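Print | E-mail this page

Course handout, Unit 4: Budgeting for a Demonstration-Recording Station

Most of you arrived in this course able to wire a gripper and write a control loop, and very few of you have ever filled in a purchase request. I love this unit! Planning for equipment is where a project starts to feel real, and a well-made budget can save a team a whole term of frustration. We will work through one case, the Poulain station, which records a person doing table tasks with hand-held grippers so that a robot arm can later be trained on the recordings.

Keep last week's worksheet next to you. The line numbers below match its second column.
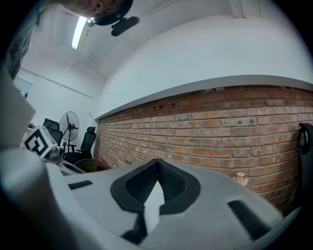 Marcelle Texier
Lecturer, Equipment Planning for Automation
Handout revised 6 February 2024

4.1 Start from the task, then price the tool

The Poulain team wrote one page about the work before anyone opened a catalog. What gets picked up? How wide is it? Does the operator need one hand or two? That page decided nearly everything that came after it. Their tasks called for two hands, so every gripper line in the budget was doubled from the first draft on, along with the fingerpads and the cables.

The quote from Gonton came to $1286 for a pair of grippers, printed bodies and pads included. Gaëtan Millet, who ran the purchasing side, asked for the pads as a separate line, and I'd like you to do the same in your own requests. Pads wear. Bodies mostly don't, unless they get dropped. If the two are priced as one item you will end up buying a whole gripper to replace a small piece of rubber, and I have seen it happen twice.

Worksheet lines 1 to 6 cover this section. Line 5 (spares) is the one students leave blank most often, so please don't!

4.2 Consumables and small parts

A replacement pad set was quoted at $69. The team budgeted four sets for the first year and put the money in the operating budget, which can be topped up in September without a new approval. Check which pot your own department uses for this. Some treat any part under a certain price as a consumable, some want it attached to the parent item, and the rules are usually on a form that is older than the equipment – ask for the current one.

Marker stickers, straps, cable ties and tape go together on one line. Give that line a real amount. A line reading "misc." with nothing next to it gets crossed out.

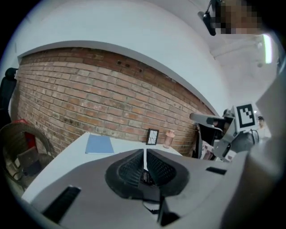 Should a team buy a spare gripper before it has recorded anything?

Wait until the first week of trial sessions is over, then buy the spare out of the reserve. By then you will know which part fails first, and the spare may only need to be a finger or a pad set.

4.3 The room is part of the budget

This is my favorite part, and it's the part most first drafts skip completely. The station needs a table, a chair the operator can stand to sit in for an hour, steady light and enough power outlets. The Poulain team set aside $527 for the room and spent most of it on lighting and power strips. Waqas Lashari drew the floor plan to scale on squared paper before anything was ordered, and he caught a doorway that the first table they'd picked would never have gone through. A pencil and half an hour!

For your own plan, mark these down:
- where the operator sits, and which way they face
- where each cable runs between the table and the wall
- who else needs to get past while a session is going on
- where the grippers rest between sessions

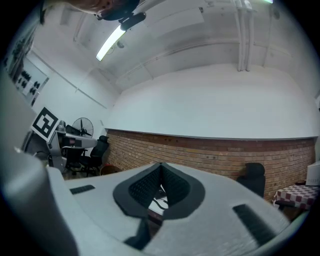
Furniture is the place to be thrifty, and I'd encourage you to walk through your building with the worksheet before you price a single chair. Ask what is in storage and what another group is about to give away. Then look hard at the room you've been offered, and list what is already in it. With black office chairs, a pedestal fan by the desk and a white pegboard on the wall holding a row of small items, you can put a zero in three of the furniture lines and write "on site" next to each. Do write it, though. A reviewer who sees a zero with no note will assume you forgot, and Adeel Naqvi, who reviews our practice requests, sends those straight back. Air movement matters more than people expect during long sessions, so if your room has no fan, price one on line 14.

4.4 Time, shipping and the reserve

Delivery from Vistov took longer than quoted, and the station opened late. Put the supplier's delivery date in one column and your own cautious date in the next. The Poulain reserve was $111, and it went on longer cables within the first month. Mine would have been bigger – we'll argue about how much bigger in class.

For next time, bring lines 1 to 18 filled in, with a source for every price. Apolline Pruvost will be there to go over the supplier comparison.
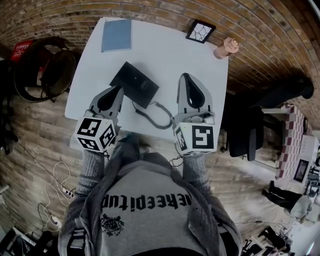 Fig. 4. Operator at the table with a gripper in each hand, seen from above.

Related handouts
Unit 2: Reading a supplier quote
Unit 3: Buy, build or borrow
Unit 5: Maintenance plans for shared equipment
Case notes: the Stivurden packing cell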